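Overnight Walks and Wild Camping: Planning Notes
Course handout, Unit 3 - Route and Site Selection 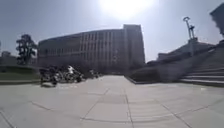 Purpose of this unit

These notes accompany the classroom session on planning a two-day walk with one night spent away from formal campsites. Participants should read them before the session and bring a printed map of the Niltville to Brullholm route. Phone maps may be used for comparison, but the exercise is completed on paper.

Estimating time on foot

The course uses a base pace of 3 miles per hour on level ground with a day pack. For an overnight pack, allow 40 minutes for each level mile on rough or boggy ground, and add further time for climbing. Rest stops are entered separately on the route card. A common error is to include them in the walking pace and then count them again at the end of the day.

The first day of the practice route climbs 300 meters from the river bridge to the Endard ridge. Contour lines on the course map are in meters, while distances on the route card are in miles. Check the units before working out each leg.

Choosing a place to sleep

Permission comes first. Land access rules differ from one area to the next, and participants are responsible for finding out who owns or manages the ground. On the practice route, the land east of spot height 309 is closed to overnight use during April.

A suitable pitch is level, drained and sheltered from the expected wind. Hollows collect cold air and water. Ridge tops give good views but are exposed, and a tent that stands well at dusk may not do so at three in the morning. Mark one main site and one reserve site on the card. The reserve should be lower and reachable in the dark by a clear path.

Arrive late, leave early, and carry out all waste. Open fires are not permitted on any course walk. Stoves are used on bare ground or flat stone, never inside a closed tent.

Group responsibilities

Each group names a leader and a second. The second keeps a copy of the route card and takes over navigation for at least one leg per day. A further copy is left with Pranab Hettiarachchi, who acts as home contact for all course walks - groups must call in on finishing, whatever the hour.

Work to be handed in

1. A completed route card for both days, with an escape route from each leg.
2. A short note explaining the choice of main and reserve sites.
3. A personal kit list with weights.

Completed work should reach Begoñe Arroyo by 28/06/2019. Late cards cannot be checked before the walk.

Further reading

Course map, Dewan sheet, including the notes on the reverse. Unit 2 handout, section on water treatment.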